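November, notes on the Kinel session recordings, second pass

Picked up again at 9:40. Frauke Wegener's transcript set from the Kinel forum is now complete: 38 sessions, 384 speaker turns flagged as quotable by the first pass. Flagging threshold left at the value Adi Lau set for the Nagano panels.

Main problem is still attribution. On the trade panel the moderator restates the guest's position before asking about it, and the tool credits the restatement to the guest. Found 3 of these in one session. The energy interview has a similar fault – the interpreter's channel is logged as a separate speaker, so the same remark appears twice in slightly different wording. Merged by hand for now, keeping the interpreter's version and marking it as such.
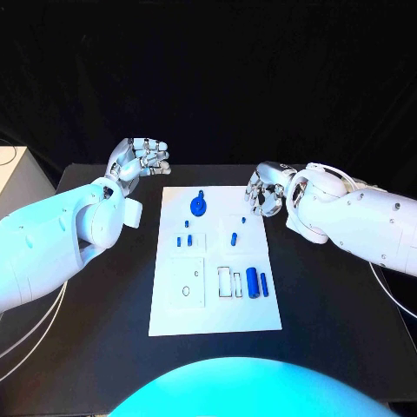

Clock drift between the stage feed and the Kastier recorder comes to 84 ms over the opening session. Small enough to ignore for quotes, too much for captions. Applied a linear correction and reran. Captions line up at the start and at the midpoint; end not checked.

Dradora export rejects curly quotation marks inside the speaker field. Replaced with straight ones before upload. Title field accepts either.

Open items:
Debt relief panel, closing remarks: audio drops under the applause. Ask Adi if the room mic was kept.
Two ministers share a surname. Use the full name in every quote line, including second mentions.
Embargo times are in local time in the program and UTC in the export. Frauke to confirm which one the desk reads.

Stopped 16:15. Climate finance sessions not started.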